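Count the Rooms Before the Runs
Opinion
Harriet Ostrowski

The usual way to report a demonstration set is by episode count. I think this number should move to the second line of any report, and that the first line should be the number of distinct layouts the episodes were drawn from.

Our own case is typical. The Flarnen set holds 900 episodes of kitchen work, all generated in simulation. Of these, 714 passed the success check and were kept for training. The 900 episodes came from 12 kitchens. A policy trained on the 714 did well in those 12 kitchens and poorly in a thirteenth, where the sink was deeper and the faucet stood farther back. Adding another 200 episodes from the original kitchens changed almost nothing. The learner had already seen what those rooms had to offer.

Diarmuid Flanagan argues that variety can be had cheaply by changing the surfaces: new tile, new stone, new light through the window. He is partly right. Surface changes stop a policy from tying its behavior to one color of countertop. They don't change where an elbow joint can go. For a task at a sink, the depth of the basin, the height of the spout and the clearance between the arm's base and the cabinet set the problem, and a texture swap leaves all of them alone.

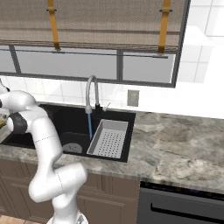

Water is a second weak point. In most simulators the stream is a visual effect with little or no force behind it. I have no objection to drawing it, provided the episode record says that it is only drawn. A policy that learns to reach past a stream with no weight has learned something about pixels. Kathleen Gilmartin proposed a field for this in the Rodus format, and I would make it mandatory.

The third matter is the discarded runs. We dropped 186 episodes and kept no note of why each one failed. Some were collisions with the counter edge, some were timeouts, and the two call for different remedies. A one-word failure code would have cost an operator a few seconds per run.

Larger sets are still worth building. My objection is to paying for the next 200 episodes in a room that has already been used up, when the same budget would buy a few new floor plans and a failure code.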